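Wotden two-arm bench cell: six weeks on our pack line

Reviewed 8 July 2022

I run the rework room at Skindmont, where we take in used battery packs, sort them, and send the good ones back out. It is dull work done by careful people. In June our parent company decided we should try the Wotden cell, a pair of small robot arms in a pale enclosure about the size of a large desk. We bought ours through Veravport, who also sold us the support plan. More on that later.

I was against it, and I'll say so up front. I've sat through enough demos. The sales video has two arms passing a pack back and forth like they were born to it, with music. Our first day had a man with a laptop and a lot of waiting.

Setup took two days. The arms bolt into recesses in the front ledge, and the wiring in there is more exposed than I'd like in a room where people carry coffee. The purple cables run along the outside of the arms and make big loops above the elbows. I asked the installer if they'd snag. He said they need the slack. They haven't snagged yet, but I still watch them.

The job we gave it is simple to describe. A pack goes on the white board, one arm gets hold of it and turns it so the ends can be checked, and the other arm helps move it along. A person at our old bench does this without thinking while talking about their weekend. The cell does it slowly, and it cares a great deal about where the pack starts out.

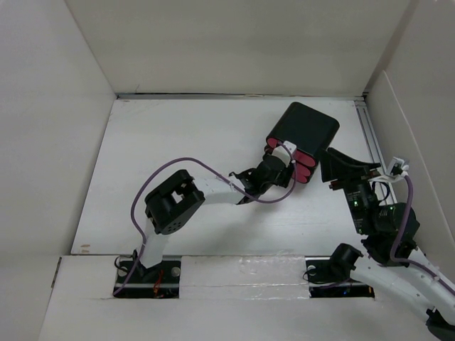

Left arm up against a pack at the back of the board, right arm close by.

Speed first. On a good shift the cell gets through 81 packs. Jacobus Magagula, my most experienced sorter, passes that before lunch and has done so for years. The sales answer is that the cell doesn't take lunch. True, but somebody has to load it, clear it when it stalls, and wipe down the board, and that somebody was Jacobus. For the first few weeks he was a very well paid babysitter.

It did get better. We had more than 12 stalls a shift at the start and we now see two or so. Most of them are the gripper coming in at a bad angle on the open side of a pack and giving up. It gives up politely, I'll grant that. I haven't had one dropped or crushed.

What changed for the people is harder to score. The turning and lifting is rough on wrists, and the two sorters with sore hands are glad to hand some of it over. On the other side, the room is quieter in a way I don't love. People used to work across the bench from each other. Now one of them stands facing an enclosure, listening for it to stop. Jacobus told me he's more tired at the end of the day than he was before, and he lifts less. I believe him. Waiting for something to go wrong is work, and it isn't in the brochure.

There's also the matter of judgment. A good sorter feels when a case is slightly off and sets it aside. The cell doesn't. We put a hand check back in after it, so the labor saving on the quote is a good bit smaller in real life.

The screen software, which they call Chauke, is fine. The buttons are big and the stop works right away. The error messages are useless. "Pose not reached" could mean anything, and usually means go and nudge the pack.

Support through Veravport has been slow. I waited six days for a call back about a loose fastener and ended up tightening it myself.

Good: gentle with the packs, easy to stop, takes some strain off hands, small enough for our room.

Bad: slow, fussy about placement, exposed wiring at the base, vague errors, slow support.

Would I buy it again with my own budget? No. Would I send it back? Also no, mostly on account of the wrists. If you're looking at one, ask to see it run a full shift with your own parts and your own people — and ask those people afterward how they feel, with the salesman out of the room. We have kept all our staff so far, and I've asked for that in writing for next year. I'm still waiting on the letter.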